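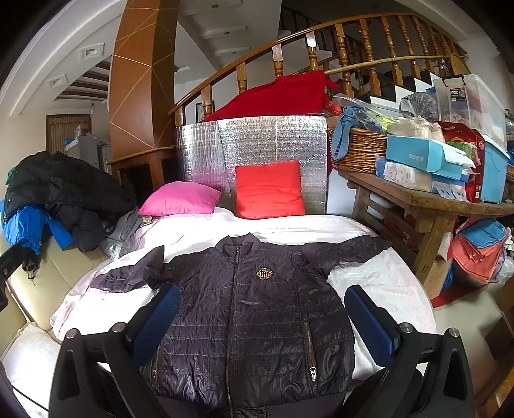 Ticket 334: Navy quilted jacket, zipper separates above the pockets

Status: open, then closed, then open again
Category: outerwear / household
Priority: low in September, and climbing

Problem as reported

The center zipper on the navy quilted jacket closes all the way to the collar and then, at a moment of its own choosing, opens in the middle. The slider stays up top looking innocent. Below it there is a gap you could post a letter through. Both pocket zippers work perfectly, which I take as a personal remark.

The jacket is a Jirus, bought secondhand, with the embroidered crest on the chest that makes me look as if I own a horse. I'd like to keep wearing it. A replacement zipper fitted at the Baysal alterations counter was quoted at 67, and the jacket cost less than that.

Setup

The sofa is the only surface in the house long enough to lay a coat out with both sleeves extended. The dining table was tried first and the sleeves hung off it, dragging the front panels out of line, so any test result from the table should be ignored. The sheet stays on the sofa. Black thread ends and cream leather do not get along.

The other jackets are in a heap at the left end, awaiting their own tickets. The black puffer on top has a cuff problem. The bright blue one underneath has no problem that I know of and is there for company.

Log

Thursday, 7:10 pm. Laid flat, zipped from hem to collar, slowly. Held. Lifted the jacket by the collar. Held. Put it on and sat down. Opened at the stomach. Before anybody writes in, I had already considered the stomach.

7:25 pm. Checked the teeth with a fingernail, both sides, bottom to top. None missing. One on the left side sits a hair crooked a little above the pocket line, and I nudged it straight with small pliers. Two more test zips. Opened on the second, same spot.

7:40 pm. Pencil. Everyone recommends rubbing the teeth with pencil lead. The zipper now runs beautifully and opens beautifully. My fingers are gray. Also tried a bar of soap on the bottom few inches, with the same result and a nicer smell.

8:05 pm. Read the Foteck repair leaflet that came with the sewing kit. It says a zipper that closes and then parts behind the slider usually has a slider that has spread with wear, so it no longer squeezes the teeth together. The cure is to pinch the slider, gently, at the back edge, one side and then the other. It uses the word "gently" four times. I can guess why.

8:15 pm. Pinched the left side. Tested. Opened, but lower down and with less conviction. Pinched the right side. Tested sitting, standing, and reaching for the top shelf. Held.

8:20 pm. Ticket closed. Had a cup of tea in the jacket.

8:50 pm. Ticket reopened. Bent down to tie a shoe.

Second attempt

What I had missed was the bottom. If the pin isn't pushed fully down into the box before you pull, the two sides start out a tooth apart and stay that way to the top. The zipper will put up with this until you bend. I've been starting it in a hurry for years, standing in the hall with keys in my mouth.

So the procedure for now is:

1. Stand still. Put the keys down.
2. Slider all the way to the bottom. Check that it is touching the box.
3. Pin in, push until it stops, then push once more.
4. Hold the hem with one hand and pull straight up with the other. Pulling outward is what bends teeth.
5. Going down, stop at the pockets if you plan to sit in a car – or unzip entirely, like a person with nowhere to be.

With the pinched slider and the correct start, it survived the shoe, the car and a bag of potatoes. I zipped and unzipped it on the sofa until I lost interest, well short of the 100 cycles I had promised myself.

Outstanding

The slider is still the old one. Pinching buys time, and if it spreads again I'm not pinching it twice, as the leaflet says they crack. A Plodar slip-on slider is on order, in the size stamped on the back of the old one. I misread that size the first time, so a wrong one is also on its way.

Leaving this open until the right part arrives. Please don't hang the jacket up zipped in the meantime, and please don't borrow it.

Recent tickets

Black puffer, cuff elastic gone on one side
Gray cardigan, button found, cardigan not found
Hall hooks, too many coats per hook
Raincoat hood, drawstring has retreated inside
Umbrella, opens indoors only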